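Lorkisar Help Desk
Ticket: Label printer drops every job after the first one
Status: Resolved
Site: Zillelside, second floor
Product: Lullon label printer, network model
Opened by: Dalia Petrauskas
Assigned to: Berhanu Seyoum

Original report

The label printer prints one label after power-on and then stops. Jobs sent after that show as "Sent to printer" on the workstation and disappear from the queue without an error. Nothing comes out. The status light stays green. Power cycling the printer gets us one more label, then the same thing again. Started in June after the network switch on this floor was replaced. The USB connection works with no problem, but we can't leave it on USB because 3 people print to it.

Dalia Petrauskas

Reply from Berhanu Seyoum, 9:40 a.m.

Please send the following:
Printer configuration label (hold Feed for 5 seconds, release when the light blinks).
Driver version from the workstation.
Port type used by the queue (raw or LPR).
Whether the address is static or assigned by DHCP.

Reply from Dalia Petrauskas, 10:25 a.m.

Config label is attached as text. Driver is the one from the Mathur software bundle. Port type is LPR, queue name is blank. Address is DHCP with a reservation. Work table on our side:
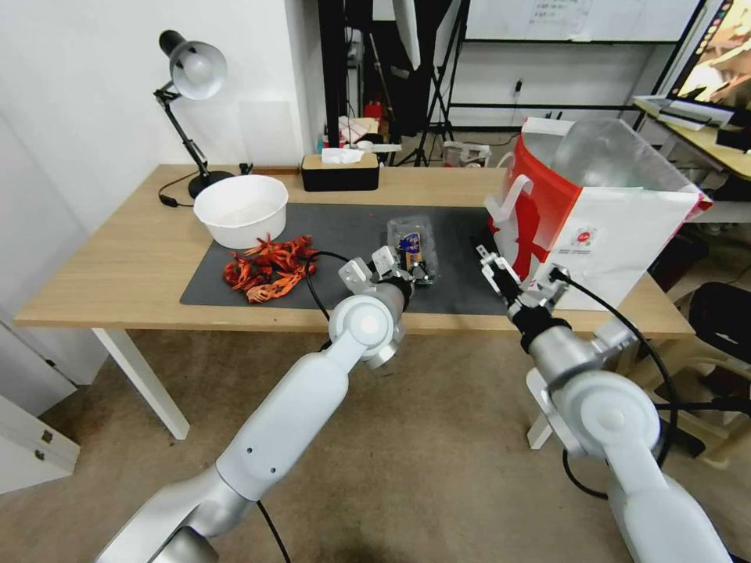
I also tried a second patch cable and a different wall jack. Same result on both. Ping from the workstation gets replies the whole time, including after the printer has stopped taking jobs, so I don't think the link is dropping. The web page of the printer also loads, but slowly, and the job counter on it goes up by one and stays there.

Reply from Berhanu Seyoum, 11:05 a.m.

Ping and web page both answering while jobs vanish means the print service on the printer is holding the first connection open. The blank LPR queue name is a likely contributor. Some firmware accepts the first job under a blank name and then waits for a close that the driver never sends. The workstation spooler sees the data leave and deletes the job, hence no error.

Work through these in order. Print two labels after each one and note the result before going on.

1. On the workstation, open the printer port settings and change the protocol from LPR to Raw, port 9100. Turn off SNMP status. Leave bidirectional support as it is for now. Restart the spooler.

2. On the printer web page, under Network, set the idle connection timeout to 11 seconds. The factory setting is 400, and the value does not change until the printer is restarted from the same page. The power switch does not save it.
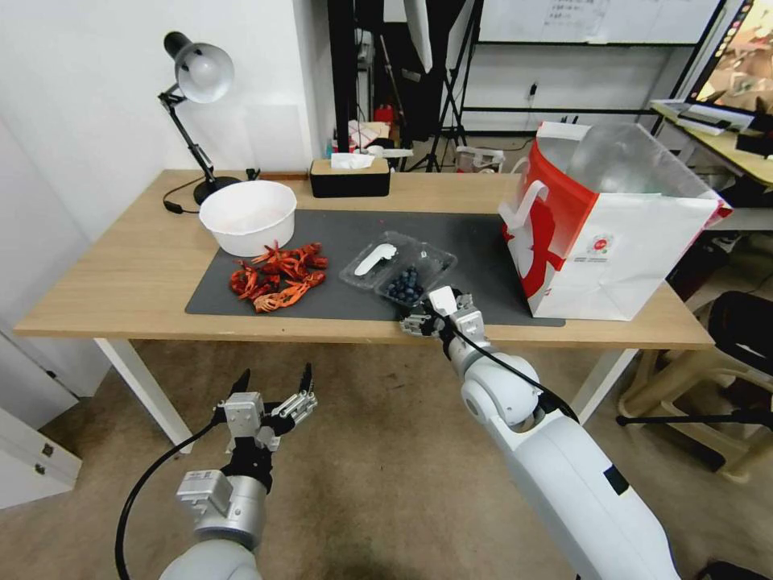

3. Turn off bidirectional support in the queue. Only do this if steps 1 and 2 have not cleared the fault. The driver will no longer report label-out or ribbon-out to the workstation.

4. If the fault is still present, have Jaanus Priedītis pull the port log from the new switch while a second job is being sent.

Reply from Dalia Petrauskas, 1:15 p.m.

Step 1: two labels sent, both printed. Sent two more from the other workstation, which was still on LPR, and the second one vanished. After that the first workstation couldn't print either until I restarted the printer.
Step 2: timeout changed and restarted from the web page. Other workstation moved to Raw as well. Full batch from both, no lost jobs.
Steps 3 and 4 not done.

Reply from Berhanu Seyoum, 1:30 p.m.

Confirmed. Any workstation left on LPR can lock the printer for the others. Please check the remaining one. The switch replacement is probably coincidental; the queue was rebuilt at the same time and would have picked up LPR as the driver default.

Closing note

Cause: LPR port with blank queue name, combined with long idle timeout on the printer.
Fix: Raw port 9100 on all workstations, timeout lowered.
Third workstation changed over and tested by Dalia Petrauskas, 2:10 p.m.
Firmware update not applied.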